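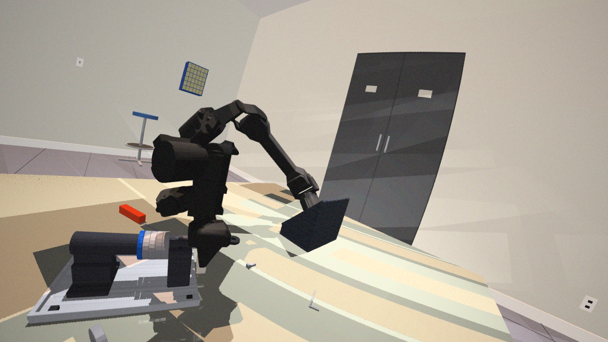 *Render of the black arm, pale wall behind*

**Is 210 a month for Clonmont coworking worth it?**

**urquijo_fan:** Thinking of signing with Clonmont in February. They say 200 Mbps at every desk and "quiet floors." I'm in a one-bedroom now and the neighbor's dog is winning. Anyone been a member?

**stonetetti:** I was, for 3 months. Quiet floor means people take calls in a lower voice. I'd want to see that 200 on a speed test at 2 p.m. before paying a cent.

**Ilze Lill:** I get good speeds there, and I upload big files all day. Calls are annoying, I'll give you that. The chairs are fine.

**stonetetti:** Which floor? I was on the second and it crawled after lunch.

**Ilze Lill:** Fourth. Maybe that matters.

**orkau_mike:** Read the contract. My first bill came with a "community fee" that wasn't on the price page. They took it off after two emails, but why was it there?

> They took it off after two emails

**stonetetti:** So you paid in emails. Same with my deposit.

**Ilze Lill:** Never been charged that. Are you sure it wasn't the locker?

**orkau_mike:** I don't have a locker.

**urquijo_fan:** OK, so day pass first, fourth floor, speed test after lunch. Does the day pass get you upstairs?

**Ilze Lill:** It did when I used one. Ask at the desk, they change things.

**stonetetti:** Get the answer in writing. Locker 1628 still has my umbrella in it, if you're up there.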